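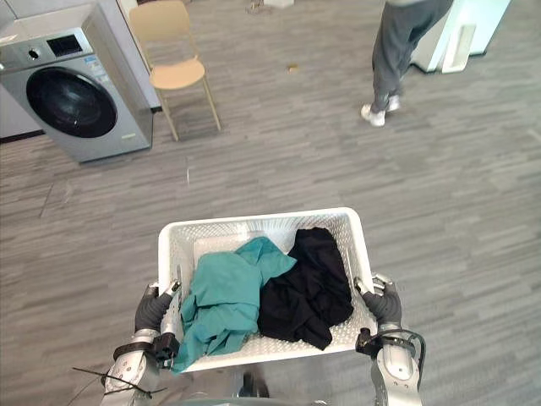
Chapter 4
Domestic Laundering: Collection, Loading and the Front-Loading Machine

Learning objectives

After studying this chapter you should be able to:
name the parts of a front-loading washer that the user handles;
sort a mixed load by color, fiber and soil level;
judge the fill of a drum by volume and by weight;
explain the effect of load size on mechanical action;
set up a loading area that limits bending and carrying.

Key terms: bath ratio, bleed, dead load, door seal, fill level, mechanical action, porthole, soil level, tumble.

4.1 Introduction

Chapter 3 dealt with water hardness and detergent chemistry. Both assume that the fabric is moving freely in the bath. Whether it does so is settled before the cycle starts, by what is put into the drum and how much of it. Most faults that reach the repair bench or the complaints desk as "poor washing" are loading faults. In the household survey by Noémi Boros, which is used throughout Part Two, 300 households kept a laundry diary through October. Of these, 47 reported at least one load that had to be washed a second time. The common entries were detergent residue in folds, color transfer and uneven rinsing.

The work is treated here as four steps – collection, sorting, transfer and loading – and each step has its own section. Drying is covered in Chapter 6.

4.2 The basket

The laundry basket is a carrying vessel and should be chosen as one. A rigid plastic basket with perforated sides is light, drains if damp items are placed in it, and lets air reach the contents. A solid tub holds moisture against the fabric and is better kept for soaking. The rim should be raised and continuous so that it can be gripped on both sides. A basket gripped on one side only tilts, and garments lying over the rim will slide off.

For the exercises in this chapter a basket with a capacity of 40 liters is assumed. Filled without pressing down, it holds one medium load. Items should lie inside the rim. A sleeve or leg hanging over the front edge is easily stepped on and picks up lint from a carpeted floor.

4.3 Sorting

Sort first by color, then by fiber, then by soil level. The order matters when time is short, as color transfer is the hardest of the three faults to reverse.

Dark and saturated colors call for particular attention. A black garment and a teal one may be washed together in cool water if both have been washed several times already. If either is new, wash it alone or test it for bleed by the method in Section 4.7. Very small loads of one or two garments are permissible but wasteful of water, and they tend to gather on one side of the drum during the spin.

4.4 Parts of the front-loading machine

The user of a front loader deals with the door, the seal behind it, the detergent drawer, the program knob and the display. The door, or porthole, is round and usually has a glass center, clear or tinted. The drawer is set high on the front face, just under the top panel. The knob selects the program and the display shows its settings, though the division of tasks between them varies by maker.
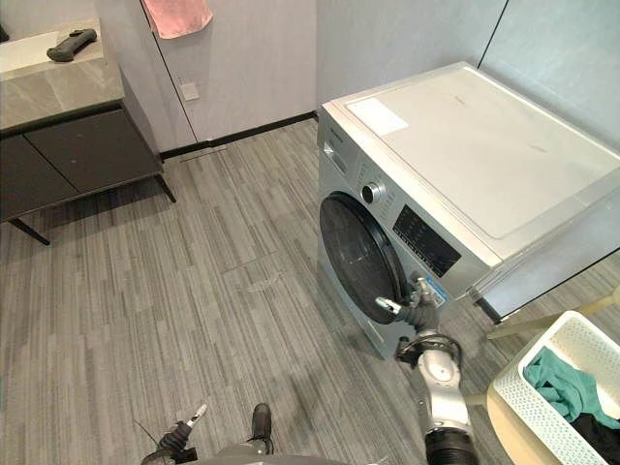
The door is opened by its free edge, on the side opposite the hinge. Pull at the rim and do not press on the glass. On models with an electric lock, such as the Skemier units used in the laboratory notes, a short delay follows the end of the cycle before the latch releases. Forcing the door during this delay is a frequent cause of broken latches. Once the door is open, run a hand around the fold of the seal and remove coins, hairpins and lint.

The basket should stand beside the machine on a low stand or chair, at or a little above the height of the porthole. Garments can then be moved across without lifting from floor level. Leave enough clearance for the door to swing through its full arc.

4.5 Fill level and mechanical action

In a front loader, fabric is lifted by the drum paddles and dropped back into a shallow bath. The fall does most of the mechanical work. An overfilled drum shortens the fall, and the load then turns as a single mass. This condition is called a dead load.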